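**Wanted: phone owners who don't believe the battery claims**

Hurnon says its new Android update adds hours of battery life. Maybe. We've heard that before, and the last one gave our testers nothing but a new settings menu. We want 130 people to run it on the phone they use every day and keep a plain log.

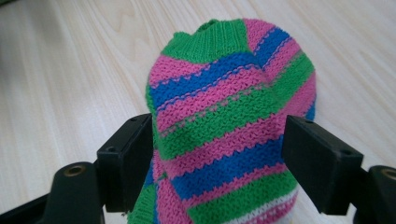

Traswood, January 21, 2025. You need a Hurnon phone that's at least a year old and a charger you trust. Testing runs four weeks. Pay is $87, sent when your log is in, whatever it says. Hurnon isn't paying for any of this and won't see the results early.

Fans are welcome if they can write down a bad number. To apply, send your phone model and a recent battery screenshot to Kathleen Gallagher at the Skumden test desk.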